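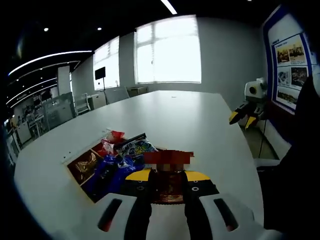
Snack tray on the shared table: sort it or leave it in a heap?

Forum: Office and Break Room
Started by pantrymoth, Tue 8 February

pantrymoth wrote:
Hello all, long-time reader and a very occasional poster. We have a big white table in our shared room at work, and there's a rectangular tray set down into the top of it, dark inside, and that tray has become the place where the snacks live. I love it, I truly do. You walk past, you reach in, you feel looked after. But it's all in together — a brown and gold package at one end, a deep blue bag sprawled over the middle, a colorful cartoony bag leaning up at the back and a little red packet poking out of the corner — and part of me itches to put it in order every single time I go by.

So my question is whether any of you sort a tray like this, and if so, how. By size? By sweet and salty? I was looking at the Sondby drawer dividers, but I don't know if they'd hold up with bags pushing against them all day. I should say there are plenty of us reaching into it and we don't all have the same ideas about neatness!

budgate_betty wrote:
Oh, I have feelings about this one. Sort it, please! I ran the snack shelf at the Budgate office for two years and the trouble with a heap is that the small things sink. You fill it on Monday, everyone eats from the top, and in October you find a granola bar underneath that has been there since the spring.

What worked for us was standing things up. Bags go at the back with the tops facing the ceiling, boxes and bars in front on their long edges, like books. Your cartoony one is halfway there already by the sound of it. You don't need dividers if things are packed snugly enough to hold each other up.

slowkettle wrote:
I'm going to disagree with Betty, fondly. A snack tray should be a bit of a jumble. When ours at Prasbridge was lined up like books, people stopped taking anything, and I'm sure it was the neatness that did it. You felt you were leaving a gap and that somebody would notice the gap. Then a colleague knocked the lot over with her elbow, we never stood it up again, and the tray was empty by Thursday. Take that for what it's worth, but I've been a heap person ever since.

I do agree about the small things sinking. We just tip it all out on the table when it gets low and start over with the old stuff on top.

budgate_betty wrote:
Slowkettle, I believe you about the gaps, but our people had no such shyness, I can tell you. Maybe it depends on the crowd.

medvemuffin wrote:
Can I put in a word for the middle road? At home we have a shallow drawer for this and I keep one small open box in it, just for the little packets, and everything else can flop about however it likes. The box is an old one from Medve tea, nothing special. The big bags never get lost, so why fuss with them? It's only the little fellows that need a home of their own.

Pantrymoth, how deep is your tray? If it's shallow, I'd think twice about standing tall bags up at all. Ours kept folding over in the middle and then sliding down on top of the crackers, and I spent more time propping them up than I ever did digging around for things.

pantrymoth wrote:
I haven't measured it, I'm embarrassed to say, and I'll bring a ruler in. I like the box idea very much and it would keep my itchy fingers happy without turning me into the snack police. Betty, would you put the shiny wrappers in the box too, or only the really small packets?

budgate_betty wrote:
Anything smaller than your hand goes in the box, that was my rule. And whatever is oldest goes nearest the person reaching. I'll give slowkettle the bags.

crumbcatcher739 wrote:
Nobody has mentioned cleaning, so I will. A tray set into the table doesn't lift out as easily as a bowl (does yours lift out at all?), and crumbs get down in the corners. Dark inside means you won't spot them either. I'd lay a sheet of parchment in the bottom, cut to fit, and swap it when you refill. I did buy the Sondby dividers once, by the way, and sent them back. They were fine for pens but no match for a full bag of chips.

slowkettle wrote:
Parchment is a good thought, I'm stealing that. Still a heap on top of it, though!

pantrymoth wrote:
Thank you, crumbcatcher, you've saved me the price of the dividers. I don't know if the tray lifts out, I've never tried it with the snacks in. I'll have a go once it's been eaten down a bit and come back with the depth for medvemuffin.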